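Hosgate: a salvage game for the Rimance jam
README, revision of 9/22/08 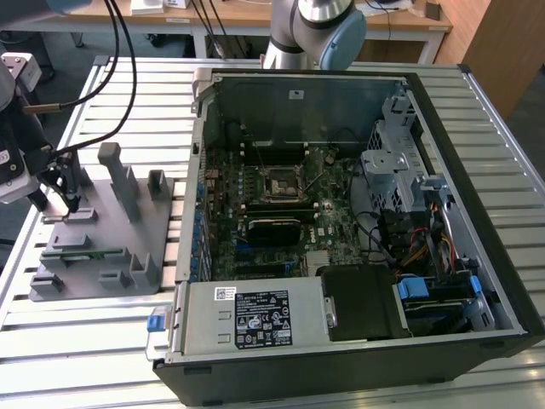

Open tower with the CPU socket empty.

Hosgate is a single-player game written for the Rimance jam. The player runs a scrap barge on a canal, buys wrecks at auction, strips them, and sells the parts in two towns whose prices drift apart over time. A full game takes 140 turns. There is no combat.

This file covers the source release. The binary release has its own short text file and does not include the map editor.

Requirements

A C compiler and the Zotimden library, version 2 or later. Zotimden handles the window, input and sound. The game draws everything in software at a fixed 320 by 240 and scales up from there. No 3D card is needed. Earlier versions of Zotimden will compile but drop key-up events, which makes the winch run until the next key press.

Building

Unpack the archive, change to the src directory and run make. The result is placed in the directory above as "hosgate". Run it from there. It looks for the data directory relative to the current directory and exits with error 3 if it is missing.

To build the map editor as well, run make editor. The editor has no undo. Save often under different names.

Controls

Arrow keys move the barge or the menu cursor. Space operates the winch. Tab opens the ledger. Escape backs out of any screen and, on the canal view, asks whether to quit. F5 saves and F9 loads. There is one save slot per player name.

Joystick input is read but only the first two buttons are mapped. Rebinding is done by editing keys.txt.

Data files

wrecks.txt holds the list of wrecks, one per line, fields separated by semicolons: name, hull weight, minimum bid, part table. Lines starting with a pound sign are skipped. A wreck that names a part table not found in parts.txt is dropped from the auction without a warning.

parts.txt holds 565 entries. Many differ only in name and base price. Weight is in whole units and may not be zero. A zero weight causes a divide error on the cargo screen.

canal.map is a binary file written by the editor. The format is a four-byte width, a four-byte height, then one byte per tile, row by row. Byte order is little-endian. Big-endian machines need the SWAP flag set in the makefile.

Prices

Each town keeps a stock level for every part. Selling lowers the price for that part by a fixed step and each turn moves it back toward the base price. The step is set in town.c and is different for the two towns. During the jam the recovery rate was far too high and the best play was to sell engine blocks in Balogun every turn. The rate has been lowered in this release. Saves from the jam version load correctly but use the new rate.

Known problems

The auction timer keeps running while the ledger is open.

Rival bidders can bid more money than they have. They go into debt and never leave it, and the end screen then ranks them below zero.

Mooring on the last tile of the east bank leaves the barge stuck. Load a save or edit the map.

Sound stutters on some machines when the buffer is below 1024 samples. Raise it in config.txt.

Player names longer than 15 characters are cut off, and two long names that share the first 15 will overwrite each other's save.

Changes since the jam version

Price recovery lowered.
Ledger now sorts by weight or price.
Winch sound no longer plays twice.
Crash on empty wrecks.txt fixed.
Editor writes the height field correctly. Maps made with the July test build must be saved again.

License and credits

Code, map and text by Ye-rin Hwang. Source may be changed and passed on as long as this file goes with it. The sound effects are under the same terms. The title font is not, and must be replaced in any version that is sold.

Patches should be sent as unified diffs against this release, one fix per diff. Tabs, not spaces.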